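Brimero Reading Room, Flastitberg
Progress report to the Kudico Fund, period ending in August
Prepared by Vasco Valente

Dear colleagues at the Fund,

With this letter I report on the second part of our grant. The work on the Cisneros letters goes forward, a little slower than we planned in the spring. From the 3,000 letters in the collection, 982 are now read, dated and entered in the catalog. The index of place names is also started, but it has many gaps, mostly for villages which changed their name after the railroad came.

The handwriting is our main difficulty. The older brother wrote clearly. The younger one used short forms that we still do not understand, and for these letters we need two readers and sometimes a full morning for one page.
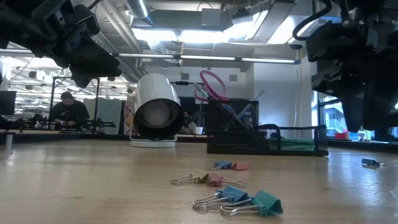 Our reading evenings continue every Monday at 6:30, and the public for them is growing. We read aloud from the letters about the flood and the sale of the mill, and older people from the town often correct our place names. The room has no air conditioning, and in August it was hard to keep people until the end. From the equipment line we would like to pay for small desk fans, of the white round kind with a flat base, which can stand on a table and take little space from the papers. The price is 100 for the whole set, and I ask your permission to move this sum from the travel line, where we spent less than expected.

Two things are late. The scanner was in repair for 5 weeks, so the family photographs are not yet copied. Also the printed guide for schools waits for the map, which the printer returned with wrong colors. I expect the new proof soon and will send you a copy.

The table of expenses is attached. Please tell me if the receipts for the archive boxes must be sent in original.

With kind regards,
Vasco Valente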